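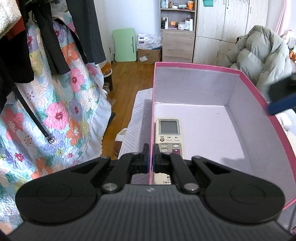
Mimovik Open Day Recordings

Data card and README

Summary

Mimovik Open Day Recordings is a collection of 403 short demonstrations of household handling tasks, made with hand-held grippers during the spring open day of the Nindis Robotics Laboratory in Gaber. The open day took place on a Friday in May. Visitors were invited to pick up a gripper, carry out a simple task, and have the result stored for research, provided that they had signed the consent form beforehand.

The collection is small and was made mostly by people with no training. It is released for teaching, for the study of how beginners use a hand-held tool, and as a supplement to larger collections. It is not intended to serve as the only source of training data for a manipulation policy.

Background

Nindis holds an open day once a year. In earlier years, visitors watched a robot arm from behind a barrier and could ask questions afterward. The laboratory received repeated requests for something visitors could do themselves, and the hand-held gripper made this possible. The tool has the same jaws and fingertips as the gripper mounted on the laboratory's arm. It carries a camera and is moved by the person holding it.

The recording software used at the open day was Mumex, which is maintained by the laboratory. Mimovik is the name of the wider project on household handling, of which this collection forms one part. The work was carried out in furnished rooms at the Gaber site, with ordinary belongings left in place. Clothing, bedding, storage boxes and personal care products therefore appear in many of the recordings, along with the objects that were handled.

Program of the day

Doors opened at 10 a.m. and the last group finished at 4:30 p.m. Each group received a short introduction, watched one demonstration by a member of staff, and then moved to the recording stations for a session of 20 minutes. Children under 12 could use the grippers, but their sessions were not recorded.

The introduction covered four points:

How to hold the gripper and close the jaws.
How to start and stop a recording.
What the camera on the tool can and cannot see.
What happens to a recording after the visit.

Of the visitors who came, 90 agreed to be recorded. Staff also recorded demonstrations between groups, and these are marked separately in the index file.

Tasks

Tasks were printed on cards in English and placed at each station. Visitors chose their own order. The wording on the cards was as follows.

Remote control, in. Pick up the remote control and place it in the box.

Remote control, out. Take the remote control out of the box and lay it on a clear surface.

Bottle, move. Move one bottle from the lower shelf to the upper shelf.

Cloth, fold. Fold the cloth once, edge to edge.

Cup, turn. Turn the cup so that it stands the right way up.

Free task. Choose any object on the tray and move it to a different place on the tray.

The two remote control tasks were the most popular and make up a little under half of the collection. Several models of remote control were in use, including air-conditioner remotes with labels in Chinese. Their long, flat shape allows more than one reasonable grip. Some visitors held them by the sides near one end, others across the middle, and a few attempted to grip the faces. All of these attempts were kept.

The cloth task proved difficult with a single gripper. Staff allowed visitors to work in pairs, one gripper each, from late morning onward. Paired recordings contain two video files, which share a session number.

Contents of the release

The release is divided into four folders.

video: one file per gripper per demonstration, without sound.

motion: the estimated path of the gripper during the demonstration, with the opening of the jaws at each time step.

index: a table with one row per demonstration.

documents: the task cards, a blank copy of the consent form, and this file.

The index table contains the following columns.

session: a number assigned when the visitor or pair arrived at the station.

task: the short name of the task, as printed on the card.

operator: either visitor or staff.

hand: left, right, or not recorded.

paired: yes or no.

outcome: complete, partial, or stopped.

notes: free text entered by staff at the station. Many rows are blank.

The outcome was entered by the staff member present and was not checked by a second person. Where the visitor put the object down in a place other than the one named on the card, the outcome was entered as partial. Users who need stricter labels should review the video themselves.

How the recordings were made

Each station had a gripper, a small display, and a start button. The visitor held the gripper at a marked starting position, pressed the button with the free hand, and began when the display turned green. Recording stopped when the button was pressed again or after 100 seconds, whichever came first.

The camera is fixed to the gripper and faces the fingertips. It has a wide view and takes in a good part of the room beyond the object. The gripper's path was calculated after the event from the video and the motion sensor in the tool. In a small number of cases, the calculation failed during fast movement or when the lens came very close to a plain surface. These demonstrations remain in the release with the motion file omitted, and the notes column says so.

No instruction was given about speed. Visitors often began slowly, paused with the jaws open near the object, and then closed them in one movement. Staff recordings are shorter and contain fewer pauses. The difference may be of interest to those who study how people learn the tool, and for this reason the recordings have not been trimmed.

Consent and privacy

Recording was voluntary. Visitors could use the grippers without being recorded, and many did so. Those who took part signed a form describing the purpose of the recordings, the manner of release, and the way to withdraw. For visitors aged 12 to 17, a parent or guardian also signed.

The released video was reviewed in full before publication. Passages in which a face was visible were removed. Where the remaining recording was too short to show the task, the whole demonstration was withdrawn. Names were kept only on the paper forms, which are stored at the laboratory apart from the recordings. Session numbers allow a visitor to ask for removal by presenting the slip handed out at the station.

Hands and sleeves may appear in the video. Items in the rooms belong to the laboratory or were lent with permission.

Suitable uses

The laboratory considers the collection suitable for the following:

Classroom exercises on loading, viewing, and labeling demonstration data.
Comparison of beginners with experienced operators.
Testing of software that estimates the path of a hand-held camera indoors.
Small additions to a training set in which varied grips and hesitant movements are wanted.

The collection should not be used to identify visitors or to judge the ability of any person. It should not be used to make claims about age groups, as age was not recorded beyond the limits stated above.

Known limitations

All recordings come from one site and one day. The same rooms, and in many cases the same objects, appear repeatedly. Lighting changed in the course of the afternoon, and the blinds at two stations were adjusted between groups without a note being made.

Left-handed operation is poorly represented. The start button was placed to the left of the marked starting position, and some left-handed visitors chose to use the right hand. The position of the button will be changed before the next open day.

Objects are sometimes hidden by the jaws at the moment of grasping, particularly when the object is narrow. Small print and button labels on the objects may be readable in one passage and hidden in the next. No text labels have been supplied.

The free task has no fixed goal. Its outcome column shows only whether the visitor moved an object and released it.

The clocks of the two grippers in paired sessions were matched at the start of the day only. By the afternoon, the paired videos may differ by a fraction of a second. A script for lining them up by hand is included with the Mumex software.

Changes since the first release

Three demonstrations were removed at the request of visitors. The total given in the summary is the number that remains.

The spelling of task names in the index table was made consistent. Earlier versions used both "remote in" and "remote control, in" for the same card.

The blank consent form was added to the documents folder.

Terms of use

The collection may be used free of charge for research and teaching. Redistribution in whole or in part requires that this file be included. Published work should name the collection as Mimovik Open Day Recordings, Nindis Robotics Laboratory, Gaber.

Users who keep a local copy are asked to check for a new release before starting a new study and to delete any demonstrations that have since been withdrawn. Requests for removal, corrections to the index table, and questions about group visits should be sent to the laboratory office, marked "Open Day."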